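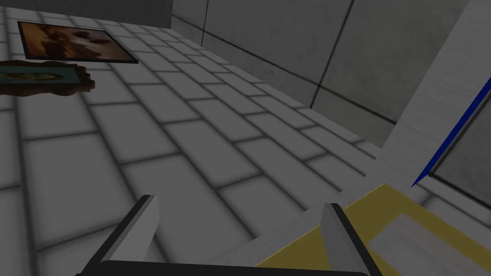 Figure 1. Simulated work area from the gripper's side, fingers open, with a framed picture lying on the tiles.

Handout 4: Notes on the Stedeck visit

Our group went to the Stedeck site in Hullevport in January. Pacita Sarmiento ran the demonstration, which started at 11 in the morning. These notes cover what you need for the written report.

The first part was done in simulation. Stedeck builds a rendered room, places flat objects on a tiled surface, and has the arm try to pick them up. Flat objects are hard to grip - the fingers need an edge to close on, and a thin frame or a card gives them very little. Sarmiento said one test set has 272 runs, and each run starts with the objects in new places.

The second part was on the real arm, in the Aquino room. It used the same control program, called Bolora, at 80 percent speed. Compare the two parts in your report, mainly lighting, friction and the angle of approach.

Terms to know: gripper, finger gap, approach angle, grasp point, reset.

Reports are two pages, with one labeled sketch of a gripper. Bring your visit notes to the next lab session.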